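Mahuika (band)

Mahuika was a four-piece rock band formed in the harbor town of Brina. The group played a slow, heavy style of guitar rock with a second drummer in place of a bass player, and became known for long live sets and for recording almost everything in one or two takes. They released three studio albums, one live album and a handful of singles before breaking up. A reunion followed several years later.

Origins

The four members met as students at a night school in Brina, where two of them were learning sound engineering and the other two were repeating a math course. They first played together under the name Low Tide, which they dropped when they learned that a wedding band in the next county was already using it. The new name was taken from the fire goddess of Maori tradition. The members later said they had found it in a library book and had not thought much about it when they picked it. They were criticized for this in their early years, and from the second album onward the sleeve notes carried a short text on where the name comes from.

The first rehearsals took place above a tire shop. The band had one guitar amplifier, shared by both guitarists through a splitter box, and the thick, slightly blurred sound this produced stayed with them after they could afford better equipment. They looked for a bass player for most of a year. When none stayed longer than a few weeks, the second drummer was brought in and the guitars were tuned down to fill the gap.

Early releases

The band's first release was a cassette with two songs, sold at shows and by mail. The tape was made in an edition of 1,388 copies, the number left in a job lot of blank cassettes bought from a closing dictation service. Each had a hand-stamped label, and copies with the stamp upside down are sought by collectors, although they contain the same recordings.

The cassette led to a contract with Plilow, a small record label that had until then put out mostly folk and spoken word. Plilow paid for six days in the studio, and the band used four of them. The resulting album, Salt Road, has seven songs and runs a little over half an hour. Reviews were mixed. Several writers praised the drumming and complained that the vocals could hardly be heard, a point the singer agreed with in later interviews.

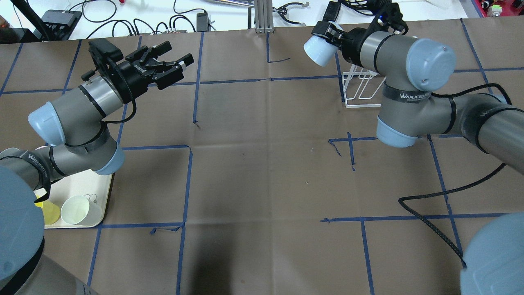 Salt Road sold slowly at first. Sales picked up when the opening song, "Ferry Light," was used over the closing credits of a television drama. Plilow pressed the album again with a different cover, and this second version is the one most listeners know. The original cover, a plain green sleeve with the title in small type, was brought back for a later anniversary pressing.

Bomau and wider success

The second album, Bomau, was named after the village where it was recorded. The band rented a disused grain store there for the month of September and brought in a mobile studio on a truck. The building had a long natural echo, and the engineer placed two microphones at the far end to catch it. These can be heard most clearly on "Weights and Measures" and on the closing track, which ends with the sound of the doors being shut.

Bomau was the group's best-selling record. It was followed by a tour of 20 cities, the longest the band ever made. The last concert, at the Corn Hall in Brina, was recorded for the live album 1,681, named after the number of tickets sold that night. The live album leaves out the support acts but keeps a break of nearly two minutes in which a broken snare drum is replaced - the audience can be heard singing a football song while they wait.

Third album and breakup

Work on the third album, Cold Kitchen, went badly. The two guitarists disagreed over whether to use keyboards, and the album was finished in two separate studios with the members seldom in the same room. Half of the songs have keyboards and half do not. Plilow released it with little advertising, and the band played only a few shows to support it.

The breakup was announced in a short letter to the mailing list. It gave no reason. One guitarist went on to write music for radio plays, and the other opened an instrument repair shop. Both drummers continued to work as session players, at times together.

Reunion

The original members played together again on 29 May 2019, at a benefit concert for the roof fund of the Corn Hall. The set was made up of all seven songs from Salt Road in their original order, with "Weights and Measures" as the only encore. No new recordings came out of the reunion, but Plilow reissued the first cassette on vinyl soon after.

Musical style

Most Mahuika songs are built on one guitar figure repeated with small changes, while the two drummers play different patterns that meet every few bars. Lyrics are short and often deal with work, weather and travel by boat. The band rarely used guitar solos - "Ferry Light" has the only one on the first album, and it lasts four bars.

Discography

Salt Road (studio album)
Bomau (studio album)
1,681 (live album)
Cold Kitchen (studio album)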